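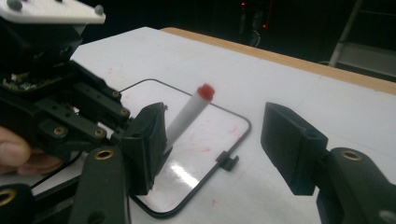
Skornetard: Stroke Planning and Contact Estimation for Marker Writing
Final project report
Mercedes Cuervo, Bakari Lukumay
Jul 28, 2020

1. Scope

The project covers the software that turns a short line of text into pen strokes on a small whiteboard. Demonstrations are recorded with the hand-held gripper and converted offline into training segments. The board is placed freely on the table, at any angle, so its pose must be estimated at the start of every episode. Mechanical design of the gripper was outside our scope.

2. Structure

The code is split into three processes. Kilard reads the camera stream and publishes the board pose. Fadisel holds the stroke planner. Mabula is the logger and replay tool, and was the last part to be finished.

3. Board pose

Kilard fits four lines to the dark border of the board and intersects them. The corners are rounded, so the intersections lie slightly outside the physical outline, and a fixed inset is applied afterward. The gripper linkage hides one side of the board in many views. When fewer than four lines are found, the fit falls back on the known side lengths. Glare on the writing surface caused false edges in the first version. We now mask saturated pixels before edge extraction - this costs little time and removed most of the bad fits.

Old ink is a second source of error. Red smudges left by earlier writing were picked up as new strokes by the difference check. A reference image is now taken before each episode and subtracted.

4. Stroke planner

Each letter is stored as a list of cubic segments. Fadisel scales them to the board, adds lift moves between strokes and resamples the path at constant arc length. The marker is modeled as a rigid cylinder with a fixed tilt. Slip between the pads is not modeled.

5. Contact estimation

A small network classifies each time step as contact or no contact from a cropped view of the marker. It was trained on 164 demonstrations. Training stopped at 2,000 steps; validation loss was flat after 1,000. Most remaining errors occur at the start of a stroke, when a pad blocks the view of the lower end of the marker.

6. Known problems

Replay in Mabula drifts if the camera clock is reset during a session. The April logs are affected and were left out of training. The inset in Kilard is a constant in the source file and should be moved to the configuration. Lift height is also fixed - the planner has no check for a board that is not flat on the table.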